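Sorting Produce on a Bed: Gallery

Posted by Bianka Hegyi in Small Rooms, Working Surfaces
Filed under: food storage, trays, one-room living

This gallery belongs to the Working Surfaces series, which covers places where household jobs get done when there is no counter to do them on. Earlier pages dealt with ironing on a desk and repotting in a shower stall. The job on this page is sorting mixed fruit and greens before they are put away, and the surface is a bed.

The room is a rented single at Mukden, a converted boarding house with a shared kitchen on the ground floor. Kitchen counter space is booked in short slots, and the slots near dinner go first. Sorting does not need water or heat, so it can be moved upstairs. What it needs is a flat area large enough to spread everything out in one layer, plus a container with walls for whatever has been picked.

A bed meets the first requirement with some conditions. The mattress should be firm. A soft one dips under a leaning hand, and round fruit will roll into the dip. The bedspread should be pulled tight and tucked at the foot before anything is laid on it. Thick quilts come off entirely.

Captions are by me. Notes on method are by Man-sik Son, who wrote the original storage guide for the house. Select a picture for the larger version. 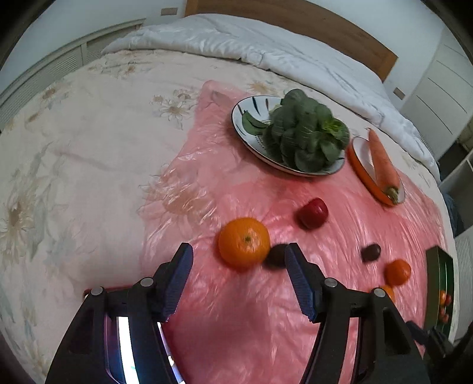 Produce laid out on pink plastic sheeting over a floral bedspread. Mandarins, an apple and leafy greens, with the bok choy kept on its own plate.

Notes on the cover sheet

The sheet does two things. It keeps soil, juice and leaf moisture off the fabric, and it marks the limits of the work area. Anything past the edge of the plastic goes back on it before sorting continues.

Thin sheeting wrinkles. Small wrinkles are useful, as they slow down round items. Large folds are a problem because cherry tomatoes and berries get under them and are found later by sitting on them. Smooth from the middle outward, then stop. A perfectly flat sheet has no benefit here.

Heavy tablecloth vinyl was tried in May and dropped. It holds its fold lines for hours and slides on a smooth bedspread. The Kaverico sheeting now used in the house weighs less, can be wiped on both sides, and folds down to the size of a paperback. It should be dried fully before folding.

Notes on plates

Leafy greens go on a plate from the start. Loose leaves shed water for longer than expected, and a plate with a raised rim holds it. Any leaf that comes off the head stays on the same plate and is used first.

A plate set on a mattress tips easily. Keep it toward the middle of the bed, away from the side where the person sorting is sitting.

Notes on the tray

Metal trays with low walls are preferred over bowls for this job. In a bowl the bottom layer is out of sight and carries the weight of everything above it. In a tray each piece can be seen and turned. The drawback is noise, and hard fruit dropped from any height will bruise. Lower it to the floor of the tray before letting go.

Norbert Veres asked after the last page whether a tray marks the fruit. It does not, provided the floor is smooth. Fine surface scratches make no difference. A bent corner or a raised seam does, and trays with either should be kept for tools.

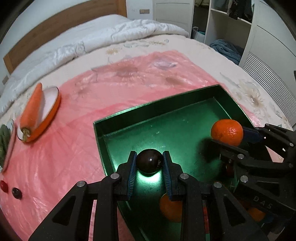 Order of work

1. Clear the bed and tighten the bedspread.
2. Spread the sheet and smooth it from the middle.
3. Put greens on a plate.
4. Lay out the fruit in one layer, with the tray within reach.
5. Check each piece for soft spots, stem end first.
6. Move sound pieces to the tray, large ones before small ones.
7. Set damaged pieces at the near edge of the sheet for use the same day.
8. Carry the tray out, then wipe and dry the sheet.

Corrections and additions

Imad Azar points out that step 6 can be reversed if the small fruit is very ripe. Agreed, if the tray has room for a second layer to be avoided.

The storage guide lists the Witier shelf insert as fitting the upstairs refrigerator. It fits the old one only. The guide will be updated.

Next page: drying herbs on a radiator cover, with pictures from Kornél Gál.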